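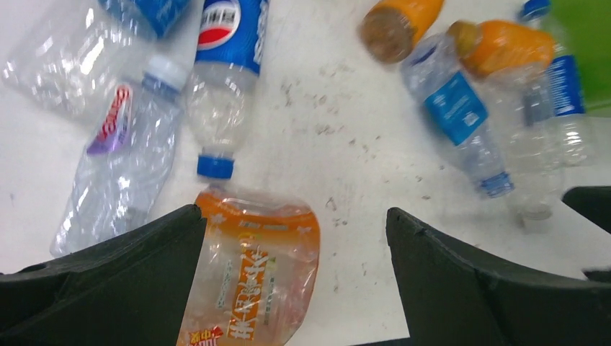 How to set up a bottle-clearing test for a two-armed robot

Clearing empties off a table is a good first chore to try on a robot. A person does it without thinking. A machine has to find each bottle, get its fingers either side of it, lift and let go in the right place. This page covers the set-up we use at Prida, and how far we think the job has come.

What you need

A table fixed so it can't shift, two arms bolted along one edge, a bin that both arms can reach, and a bag of empty drink bottles with the caps on. Plain walls on the other sides stop bottles rolling off.

Step 1. Mix the bottles

Use several shapes and labels. Include clear ones, which cameras find harder, and at least one that has been crushed. A flattened bottle sits low and gives the fingers very little to hold.

Step 2. Tip them out

Don't line them up. Let them fall in a loose pile, some touching, and leave them as they land.
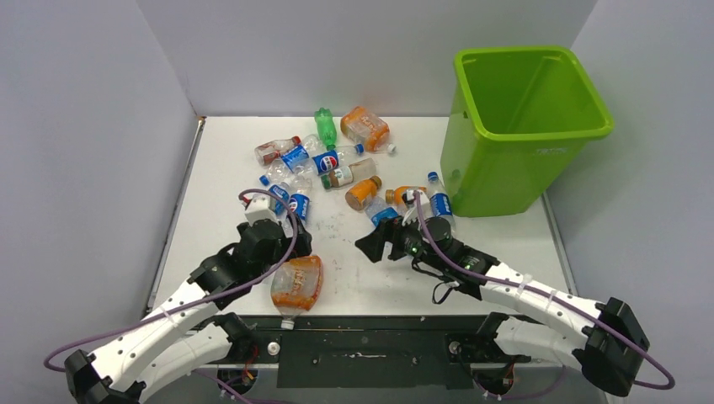 Step 3. Check the reach

Move each arm by hand to the far corners and to the rim of the bin. Make sure the cables have enough slack and don't snag on the joints. If an arm can't clear the rim with a bottle in its grip, move the bin before you start.

Step 4. Run and write it down

Give each run four minutes and stop the clock when the last bottle is in. Note drops, missed grips and any time the arms get in each other's way. Do 30 runs before you change anything.

Can it do the chore yet?

Partly. Our log stands at 1,901 picks. Round, full-shaped bottles lying on their own are mostly fine. Crushed ones and bottles pressed against the bin still cause most of the misses – and a person with a bin bag is a good deal quicker. I would trust it with a tidy-up overnight, when speed doesn't matter, but not in a busy canteen.

Last updated 2021-06-21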